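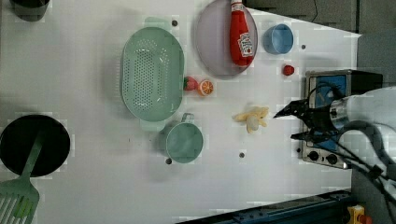

Oratile Van der Merwe would like to see the loan period doubled. Three weeks, she wrote to the Koldale Public Library in February, is barely enough time for a child to stop treating a borrowed toy as a visitor, and families who live on the far side of the river spend a good part of that time arranging the trip back.

Seraina Sutter has read the letter several times and has not decided how to answer it. As head of the library's toy lending service, she sets the loan period each year, and she has heard the same request at the desk since she took the post.

"She is right about the distance," Sutter said in an interview at the Talukder Street branch, where the collection has been kept since the old reading room was converted. "I am less sure about the six weeks. When we look at what comes back early, it is a good deal. Children finish with things, and parents have small apartments."

The service opened in 2000 with two cabinets of puzzles and a handwritten register. It now holds 300 sets, ranging from rattles and stacking rings to board games for children up to the age of ten. Last year 139 households held a toy card, which is issued separately from the ordinary library card and costs nothing to residents of Koldale. Residents of Mositier may also apply under an agreement between the two towns.

Sutter trained as a cataloger and still speaks like one. A book, she pointed out, has one part. A farm set may have thirty, and a toy doctor's bag may come back with a stethoscope that belongs to another bag altogether.

"The first thing I did was to write down what was in every box," she said. "It took the whole winter. Some of the boxes had a list glued inside the lid, and the list described a toy we no longer owned."

Each set now has a printed contents card and a number, and both are recorded in Zindinix, the catalog software used by the library for its books. The fit is imperfect. Zindinix asks for an author and will not save a record without one, so every toy in the collection is entered under "Koldale." Sutter has asked for the field to be made optional and expects a reply in the spring.

Missing parts are handled more gently than many borrowers expect. There is no fine for a single lost piece, provided that the set can still be used. Staff note the loss on the card and return the set to the shelf. Of the sets lent last year, 91 percent came back complete, a figure Sutter regards as respectable for items that spend their time under sofas.

"People come to the desk very worried about a missing puzzle piece," she said. "I would much prefer that they tell us. What causes difficulty is the borrower who is embarrassed and stops coming – then we lose the puzzle and the family as well."

Cleaning takes up more of the working week than lending does. Hard toys are washed and left to air overnight, cloth items go through the laundry at the branch, and anything with a battery compartment is opened and checked before it is shelved. Sutter has gradually reduced the number of battery toys, partly on account of this work and partly at the request of parents.

Asked which sets are most in demand, she named pretend play without hesitation: shops, kitchens, tool benches, and the post office set with its rubber stamps. The waiting list for the post office is the longest in the collection. Wooden trains follow closely. Large outdoor items were tried for two summers and withdrawn, as few families had a way to get them home.

She is cautious about claims made for particular toys. Packaging often promises gains in language or arithmetic, and the library does not repeat such promises in its own listings. Its entries give the age range, the number of parts, the size of the box, and a short note on how many children can comfortably play at once.

"A parent can judge the rest," Sutter said. "They know the child. I know the size of the box."

On the question raised by Van der Merwe, a partial change is under consideration. Borrowers who live across the river could be allowed one renewal by telephone, including on sets that have a waiting list of one. Sutter would also like to place a return bin at the Mositier town hall, though the puzzles would need sturdier boxes first – the present ones tend to open when dropped.

The toy collection is open on Tuesday and Saturday mornings. Applications for a toy card are accepted at the Talukder Street desk, and proof of address is required.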